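Perngate rewrites its site terms, and I read them so you don't have to

I spent my lunch hour with the new terms of use on the Perngate website, the ones that went live in June, and I have a few things to report. If you rent a storage unit through them, or book a van, or even just look up opening hours, these now apply to you. The old version was 2 pages long and hadn't been touched in ages. The new one runs to 13 sections and a glossary (I like a glossary, so I was pretty happy about that!).

The biggest change is who you're dealing with. Until now the site was run by Perngate itself, and everything you typed into a form went to the office on Stuseck Road. Under the new terms the website belongs to a separate company called Durbridge, and Perngate is listed as a "service partner." Your booking is still with Perngate. Your account, your password and your saved addresses are with Durbridge. So if you want your details deleted you now write to Durbridge, and if you want your deposit back you write to Perngate, and I can already see myself mixing those up.

Then there's the part about prices. Section 4 says the prices shown online are "indicative until confirmed," and that a booking only becomes binding when the confirmation email goes out. I rang up to ask about this and got Priit Sakalauskas, who looks after the website side of things. He was very patient with me. He told me the wording came in after a van was listed at the wrong rate over a weekend and 122 people tried to book it. "We honored the ones we had confirmed," he said, "and we had to write to everybody else. I don't want to write that letter again."

Fair enough, I suppose, though I'd have liked to see a time limit on how long they can take to confirm. There isn't one. I asked, and he said most go out the same afternoon, but that's him on the phone and not the terms. 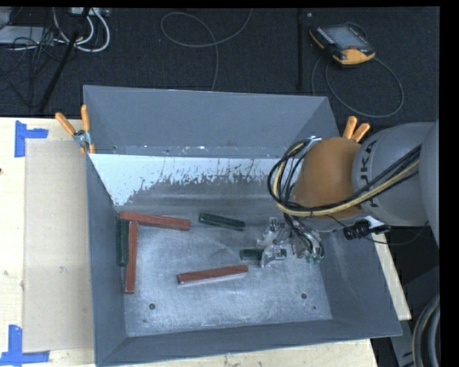

Do I have to agree to the new terms if I already have an account? You'll be asked to accept them the next time you log in, and until you do, you can see your past bookings but you can't make a new one.

Links to other websites get their own section now too. Perngate says it isn't responsible for anything you read on a page it links to, and that includes the Bouchard insurance calculator, which opens in a new tab and looks an awful lot like part of the same site. I used that calculator last year and had no idea I'd gone anywhere else! The new terms do at least mention it by name, and Priit says a notice will pop up before you leave.

One more that might catch people out - the photos and text on the site can be printed for your own use, but you need written permission to put them anywhere else. Local clubs that copy the opening hours into a newsletter are fine, according to section 9. Copying the map isn't.

And there's a new fee. If you dispute a charge with your card company before contacting Perngate, and the dispute goes their way, they can bill you 100 dollars for the paperwork. That's tucked into section 11, right under the bit on cookies, so go and have a look at it before you ring your bank.

The previous version is still up, linked in small type at the bottom of the page, and Priit says it'll stay there through the end of the year. Comments go to the web desk using the contact form.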